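Politics of Inequality – Handout 2
Measuring Household Income: Surveys and Tax Records
Instructor: Oleksandra Stetsiuk
April 19, 2021

Surveys and tax records give different pictures of the same population. Surveys miss the very rich, who seldom answer. Tax records miss people who do not file. The Gini coefficient summarizes the whole distribution in one figure but does not say where a change took place; two countries with the same Gini can have very different middle classes.

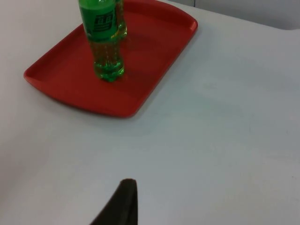

Top income shares are read from tax tables and compare one group with the total. The choice of unit matters: a household, a tax unit, or a single adult. Consumption measures raise a further problem, in that prices differ by district. A clear plastic bottle of pale green liquid, like the one standing in the red tray, may cost more in a poor district with one shop than in a rich one with several. A national price index hides this difference – see Pylypenko, section 2.

Working example. Town of Edby, 200 households. Mean monthly income is 2000. If the top household doubles its income, the mean rises and the median stays where it was. Write out both before the next meeting.

Links to protest: survey work on turnout usually asks about perceived inequality. Perceived and measured inequality are weakly related in many studies, and the two should be coded as separate variables.

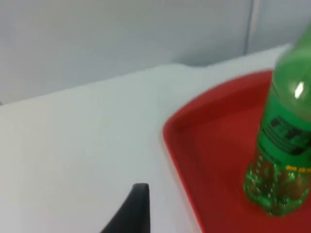
Fig. 2. Red tray on a white tabletop.

Reading: Pylypenko, sections 2 and 4. The Droson data file has 40 variables; use only the income block. The October exercise is optional.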